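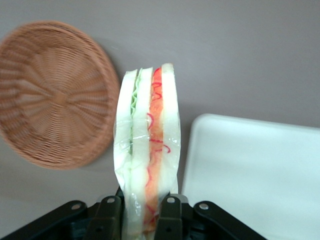

おみせやさんコーナー準備会　第3回議事録

日時：2019年4月23日　10時から
場所：Kevimetti 2階 工作室
出席：Judit Bodnár（進行）、Gergely Vörös、Noémi Kerekes、Benedek Kelemen（記録）
欠席：Vilmos Gulyás（おもちゃの発注について事前にメモをもらっています）

1. 前回の確認

前回の議事録は修正なしで承認。棚の高さは65センチで決定済み。Vörösさんが段ボールで同じ高さの台を作って持ってきてくれて、みんなでしゃがんでみました。子どもの目線だと商品がちゃんと見渡せます。これはいい!

2. サンドイッチの見本について

おもちゃのサンドイッチを囲んで、今日いちばん盛り上がった議題です。白いパンが3枚、あいだにふりふりのレタスと、赤からオレンジ色の具。透明の包みに入っているので、横から見ると層がきれいに縦じまになります。Kerekesさんは「本物の売り場みたい、早く並べたい」と大喜びでした。

赤い具がハムなのかトマトなのかで意見が割れました。Bodnárさんはハム派、Vörösさんはトマト派。しばらく話して、商品名を「ミックスサンド」にすれば子どもたちが好きに決められる、ということで落ち着きました。Gulyásさんのメモにも「名前は大ざっぱなほうが遊びが広がる」とあり、全員賛成です。

包みは付けたままで出すことにしました。くしゃっとした手ざわりと光り方がパン屋さんらしくて楽しい、という声が多かったためです。ただし小さい子の組が使う時間は包みを外し、大人が預かります。外した包みの置き場所は次回までにKelemenが考えます。

決定：ミックスサンドを15個追加する。発注先はClolo。値札は190（コーナー内のおもちゃのお金）とする。

3. かごについて

丸い編みかごを買い物用にするか、陳列用にするかを相談しました。底の編み目が真ん中から放射状に広がっていて、お日さまのような模様になっています。Kerekesさんから、これを商品で埋めてしまうのはもったいない、少なめに入れて底の模様も見せたい、という提案。すてきな案なのでそのまま採用しました。

買い物用には丸いかごだと大きくて、小さい子には抱えにくいだろうという話になりました。買い物用は持ち手の付いた小ぶりのものを別に探します。VörösさんがSomogyiの店をのぞいてきてくれるそうです。

ふちの太い部分はささくれが出やすいので、開店前の点検表に「かごのふちを手でなでる」を加えます。

決定：丸いかごは陳列用。サンドイッチとパン類を入れる。

4. 並べ方の試し

休憩をはさんで、実際に机の上で並べ方を試しました。サンドイッチは寝かせるより立てたほうが断然いいです。断面が見えると、みんなつい手に取りたくなります。かごの内側に寄りかからせる案と、かごの横に立てる案の両方をやってみて、前者に決まりかけたのですが、取り出すときに隣も倒れやすいとBodnárさんから指摘がありました。薄い仕切りを入れてもう一度試します。

敷物の色も話題になりました。グレーの上だとかごの茶色とレタスの緑がよく映えます。赤いチェックの布も捨てがたいとKerekesさん。布は家にあるものを次回持ってきてくれることになりました。楽しみです。

5. 予算

おもちゃと布、仕切りの材料を合わせた今期の残りは579ユーロ。Clolo への発注を出しても足りる見込みです。小さい買い物かごの値段がわかってから、レジの台を新調するか決めます。Vörösさんは段ボールのレジを作る気満々で、引き出しが開くところまで設計図ができていました。

6. その他

・コーナーの名前は「Arnerのパンやさん」を仮の名前とする。看板の文字は子どもたちに書いてもらいたい。
・7月のお披露目に向けて、エプロンの型紙をBodnárさんが用意する。
・飲み物の商品が少ないので、牛乳びんやジュースのおもちゃがあれば各自持ち寄る。

次回までの宿題
Kelemen：包みの置き場所、点検表の書き足し
Vörös：買い物かごの下見、段ボールのレジの試作
Kerekes：敷物の布、仕切りの材料
Bodnár：Cloloへの発注、エプロンの型紙
Gulyás：パン類の商品名の案（ご本人に連絡済み）

11時40分終了。記録：Kelemen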